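THE RATINGS CLERK

The bracket had 16 lines on the left and one box on the right, and Fanni Major had filled in the box first.

Her employer, Karketti, sold team ratings to newspapers. A rating was a single number, carried to two decimal places, and was produced from points scored, points allowed, and where the game was played. Her job was to check the inputs. She had checked 2,564 games since the season opened and had found errors in nine of them, all clerical. Most were home and away teams reversed.

The tournament matched the top finishers of the regional leagues. The model gave Nikonholm the highest rating and had done so for most of the winter. It gave Zurnitz the fourteenth. If both teams won twice, they would meet in the third round, and the model expected Nikonholm to win that game by 11.

Fanni had written Zurnitz in the box.

She had no method for this. She had seen Zurnitz play once, in a gym with bad heating, and had noted that the point guard never looked at the ball. There was no column for it in the input sheet. 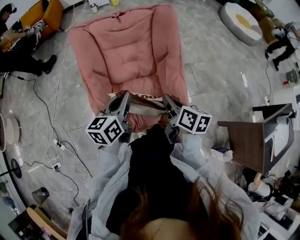
First Round

Zurnitz played on January 21, 2022. Fanni watched the feed with the sound off and the input sheet open on the second screen. Her duty was to enter the score at each break and compare it with the official log.

At halftime Zurnitz led by two. The model had called for a deficit of four. She entered the figures and marked the row as verified.

In the second half the other team switched to a zone. Zurnitz missed seven shots in a row and kept taking the same shot from the same place, the left corner, until it started to fall. They won by one. The rating went up by 0.31.

Her supervisor sent a message asking if the final was correct. She replied that it was. He asked her to check it again, and she did, and it was still correct.

Second Round

The office kept a pool. It was limited to staff and the entry fee was the price of a lunch. The rules were taped to the side of the printer: one point for each correct pick, doubled each round, ties broken by the total score of the final. Of the people who entered, all but Fanni had picked Nikonholm to win. The sheets had been printed from the model, and most people had signed them without making changes. 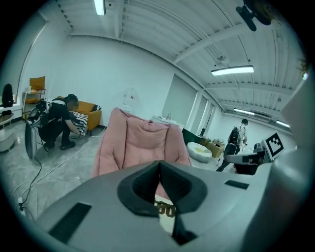
Between rounds.

Nikonholm won its second game by 28. Zurnitz was behind by nine with four minutes left. The point guard then made three steals on three trips, each time facing the wrong way – toward the bench, toward the crowd, once toward the clock. Fanni entered the steals. The log listed two. She went back through the feed, counted three, and filed a correction request with the league office in Borbély.

The request was approved the next morning. It did not change the result. It was the tenth error of her season and the first one that was not clerical, and she kept a copy of the approval in her desk.

Zurnitz had won by four.
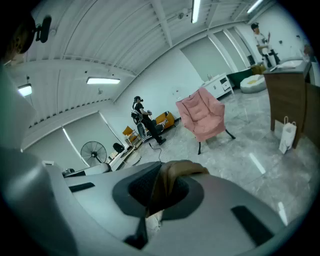 Third Round

The arena in Borbély held more than 1,000 people and was full an hour before the start. Karketti sent Fanni to it because the league's data line had failed twice that week and someone had to write the score down by hand. She was given a seat at the end of the scorer's table, a pencil, and a form.

Nikonholm was taller at every position. They ran the same set on their first six trips and scored on five of them. The form had a small square for each trip and she filled in the squares.

At halftime it was Nikonholm 45, Zurnitz 38. The man beside her, who ran the clock, asked which team she was for. She said she was for the log.

He said that was a pity, with a game like this.

The second half was slow. Both teams were tired and the officials called everything. With 20 seconds left Nikonholm led by one, and Zurnitz had the ball. The point guard brought it up the left side. Fanni saw that he was looking directly at her, or at the form, or at the clock behind her. The pass went to the corner without his head turning at all.

She did not see the shot. She was watching him – he had already started to walk back on defense.

The horn went. The noise on the far side of the building arrived slightly after the noise on the near side. The clock operator had stood up and was blocking her view of the board, and he was holding her by the sleeve and shouting a number.

Fanni asked him to repeat it. She needed it for the form.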